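PRE-PURCHASE INSPECTION CHECKLIST
Two-arm bin loading cell, Hadwood site
Budget line: second cell, October

1. Mounting and clearance
Table surface flat and clear outside the work area: OK
Bin centered between the arms: OK
Cable below left wrist: COMMENT. Hangs free. Quote from Sisay to include clips and a sleeve.
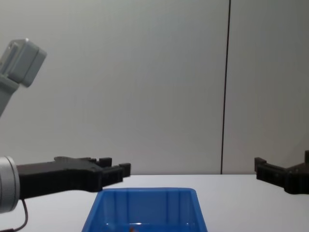

Item 1. Both grippers open, bin between them.

2. Grippers
Grip on small molded parts: OK
Spare finger sets: NOT IN QUOTE. Allow 800 for the first year. Butness holds no stock and lead time is 6 weeks, so order with the arms.

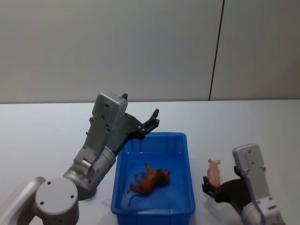 Toy animals remain the approved test load until the second cell is signed off. Do not budget for production samples before then.

3. Electrical
Indicator lights readable from operator position: OK
Separate stop circuit for each arm: OPEN. Grustine to confirm in writing. If a shared circuit is supplied, add 2000 for rework.

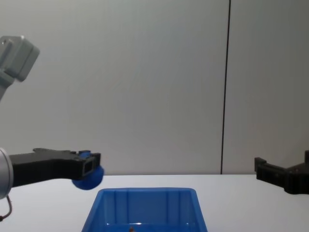
Josué Medeiros
Equipment Safety Inspector

Item 3 holds the purchase. I will not sign for a second cell on a verbal answer. Guarding is priced at 3000 and should stay on its own line, separate from installation.

4. Bin and load
Rim free of cracks: OK
Bin fixed to table: COMMENT. Locating stops to be added to the order. 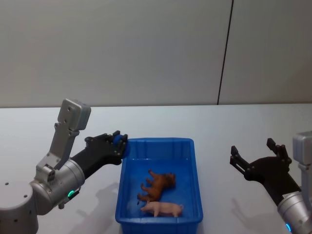 Item 4. Two toy pigs in bin, right gripper open.

Result: CONDITIONAL. Items 1 to 4 return to Aparecida Batista, Purchasing, with revised quotes attached.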